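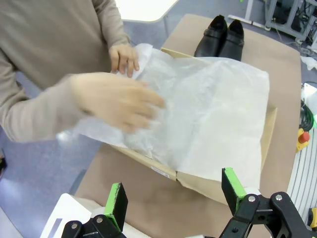

Tissue step, seen from the wrist camera. Shoes go in after the paper is down.

**Gripper closes on tissue paper but lifts nothing – depth problem or pad problem?**

Posted by **mellgate_lab**, Wed 30 November

Student project, one semester, shoe packing. The arm has to fold tissue over a pair of shoes in an open cardboard box. We record a person doing the step, then run our own policy on the arm. Two parallel fingers with green pads, wrist camera between the wrist and the fingertips.

Cardboard flaps are fine. Tissue fails in most runs. The fingers close above the sheet, or they close on a fold and the fold slides out. Depth over the paper is full of holes, and where it does return a value it is often the bottom of the box. Closing force is at the default. We have 400 recorded demonstrations and could get to 500 before the demo. Is it worth recording more, or is this hardware?

---

**stilska_bench**

Two separate faults.

Depth first. Thin translucent paper is a bad target for most depth sensors. Stop using the depth value at the grasp point. Fit a plane to the box rim, which is cardboard and reads well, and command the grasp height relative to that. Ours works at 4 mm below the rim when the sheet is draped over the edge. Grasp at the edge, where the paper hangs free on both sides. In the middle of the box there is nothing to pinch except a wrinkle.

Then the pads. Wipe them with alcohol and let them dry. Cardboard dust is enough to lose tissue. If it still slips, close slower before you raise the force. High force on smooth pads squeezes the fold out.

Another hundred demonstrations will not fix a wrong z.

---

**sombatkul**

we used suction and it just tore the paper. switch to thicker paper if the rules let you

---

**prito_club**

Agree with the rim plane. One addition: check whether your demonstrations are two-handed. If the person holds the back edge with one hand and presses the front down with the other, a single arm cannot copy that. We lost most of August to this. Re-recording 13 one-handed runs told us more than the whole earlier set. A clip on the back flap can stand in for the holding hand.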